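A visit to the Bresthorpe open day

In April I went with my colleague Selina Brunner to the open day in Bresthorpe. I work with gift sets in a small shop, so I wanted to see how other people pack small orders. The entrance was free, and the program started at 2 in the afternoon.

First we visited the storage hall of Lemaire, where the paper goods are kept. Our guide was Sławomir Brzozowska, a patient man who answered all my questions also when I asked them twice. He told us that the hall has 1,975 shelf places and that 482 orders left it on their best day last winter. It was quite cold there, and I was glad for my coat.

The second part was a home packing visit, organized under the name Cemus. Some small sellers open their apartments and show how they prepare the parcels. I liked this part much more. The table had a cream cloth with black calligraphy and small red seals, and a sprig of little yellow flowers was lying on it. Next to it stood a bright green paper bag. It felt like visiting somebody for tea.

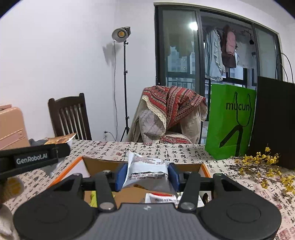 A white package over the open box, with the calligraphy cloth under it.

I learned a few useful things about small boxes. The flat things should go in first, and the printed card must stay where the customer sees it soon after opening. In our shop we put the card at the bottom, and customers have written to us that it was missing. Selina made notes about the labels, because ours come off when the weather is humid.

After the visit we had soup at Wuvow, a small canteen near the station. I bought 50 sheets of wrapping paper from the stand at the door, in two colors, and they got a little bent on the train. If you go next year, take a hard folder with you and wear warm shoes for the storage hall. The home visits have few places, so write your name on the list at the entrance before you do anything else.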